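Ok so quick one before I have to go, I'm typing this standing up in the kitchen and there's a game in 3 hours that I have a lot of feelings about.

Tostville at home. Again. I don't know who draws up the Dellel League schedule but we've now had them here in the opener, here in February, and here tonight, and the one time we went to their place the heating broke and both teams played in long sleeves. Doesn't matter. Still lost.

What I want to talk about is the bench. Everyone in the group chat is on about Ko (the point guard, not the sponsor, yes I know it's confusing that we have both) and whether he should be shooting that much. Fine. He took 19 shots last game. Made maybe half if you're being nice. But have you looked at who he's passing to when he does pass? Two guys standing in the same corner. Same corner! You could throw a blanket over them. If I'm Ko I'm shooting too.

The starters are ok. I'll say it. They come out, they run the floor, they guard people, first quarter always looks like a real basketball team. Then the second unit checks in and it's like someone changed the channel. No screens. One guy dribbling, four guys watching. Against Dridia we were up 15 when the bench came on and tied by the time the starters got their warmups back off. I timed my hot dog line against that run and the run was quicker.

And the coach just... lets it happen? Full five man swap every single time. Never leaves one starter out there to calm things down. My dad coached eighth graders out of a church gym and even he knew to leave one of the big kids in. You stagger them. It is not a secret. Leave the center in with the bench, let him set a screen on somebody, anybody, then rest him at the start of the third. Done. Free advice.

I said this on the last post and got an email calling me a "box score fan" which, ok, I've been to every home game for three years and there isn't even a box score half the time. The guy with the clipboard goes for coffee.

Anyway things I'm watching tonight:

Whether we double their big guy. We should. He can't pass out of it, he just holds the ball over his head and looks annoyed. We doubled him exactly once in February and got a steal and a layup, then never did it again.

Free throws. Please. I'm not asking for a miracle. Bend your knees.

The kid, number 300. Not a typo, the league lets you wear three digits and he picked that one. He's played garbage time only so far but he defends like he's mad at you and I'd give him the whole second quarter if it was me. Worst case he fouls out and we're right back where we started.

Prediction: we win by four and I lose my voice. Or we're up big at the first break, the bench comes in, and I'm writing the exact same post agian next week with the names moved round. One of those.

Doors are early I think, the sign at the gym said one thing and the league page said another. Go by the sign. Bring cash for the parking lot. If you sit in the section behind our bench come say hi, I'm the one yelling "stagger" at nobody in particular.

Ok shoes on, gotta run. Will fix the spelling tomorow. 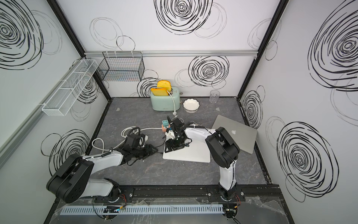
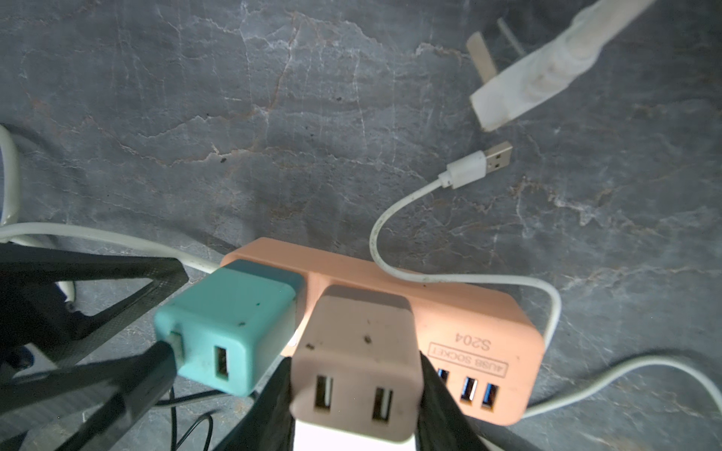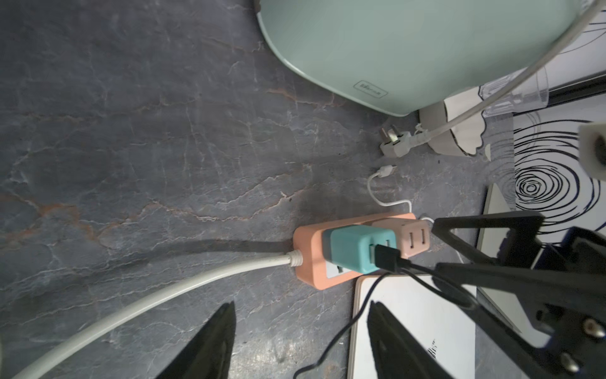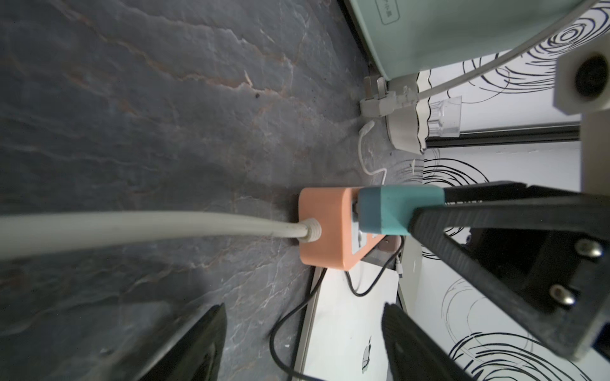

Shih-chieh Yau
Writer, season ticket holder, runs this blog

Adding this from the parking lot. Just heard the center is out with an ankle. So forget everything I said about leaving him in with the bench. Leave Ko in instead, let him play with the kid, see what happens. And still double the big guy!

© Shih-chieh Yau | Contact | Back to top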